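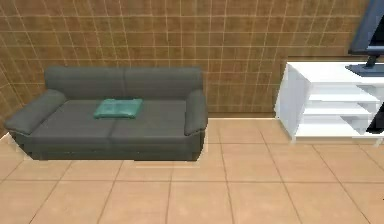 A simulated living area with a two-seat sofa, a folded cloth and a TV stand, rendered for household task trials.

When Grulinus, a regional provider of assisted-living apartments, began planning for household robots, its first budget request contained a single line for machines. The version approved by the board on June 19, 2024, looked very different. The largest share of the first-year money went to simulation: licenses, computing time and the staff hours needed to build rooms in software before any equipment was ordered.

Elsa Saarinen, who directs capital planning at Grulinus, describes the change as a matter of sequence. A robot bought in the first quarter would have spent most of the year in storage while the organization decided what it was for. "We were asking vendors for prices before we had written down the tasks," she said. "The quotes could not be compared with one another, and that was our doing."

The revised plan runs for 3 years. In the first, proposed tasks are tried in rendered rooms furnished in the manner of a resident's home. In the second, 4 machines are to be leased for use in vacant apartments. Purchase is considered only in the third year, and the plan permits the organization to stop at either stage without penalty.
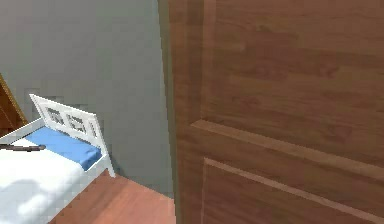
Doors have received more attention than any other item in the plan. A machine that can cross an open floor may still be of little use if it cannot pass from one room to the next, and widening doorways in older buildings is a construction expense that seldom appears in an equipment quote. Grulinus now requires that building changes be listed in the same request as the machine that makes them necessary.

Impi Mustonen, a facilities engineer at the consulting firm Arnance, recommends that buyers apply the same rule to charging points, network coverage and floor repairs. She also advises a separate reserve for replacement parts. In her view, a low purchase price paired with a costly service agreement is the most common trap for a first-time buyer.

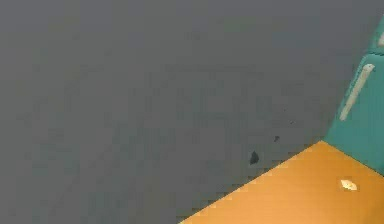 A view from the simulated home, with an orange slab beside a teal, box-like object.

Simulation carries costs of its own. Furniture models must be prepared, tasks must be written and results must be reviewed by someone who understands the work. Grulinus set a target of 1,000 trial runs for each task under consideration, with 50 from each group selected for detailed review by care staff. Those hours are charged to the project - a point on which the finance office insisted - so that departments are not asked to absorb them.

Lena Nowakowski, who supervises the review, has asked that rooms be cluttered more often. Residents keep plants, pictures and keepsakes, and few are willing to part with them for the convenience of a machine.

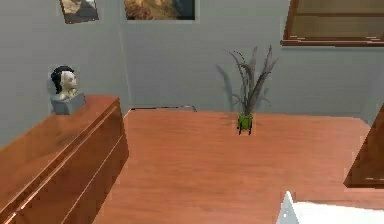 Her group has also pressed for written limits on what the trials may be used to justify. Success in a rendered room allows a task to move forward to the leasing stage. It does not support a purchase, and it may not be cited as evidence of safety around residents.

Vendors have been asked to submit leasing terms by December. Each proposal must state the cost of training, the length of the service agreement and the charge for early return.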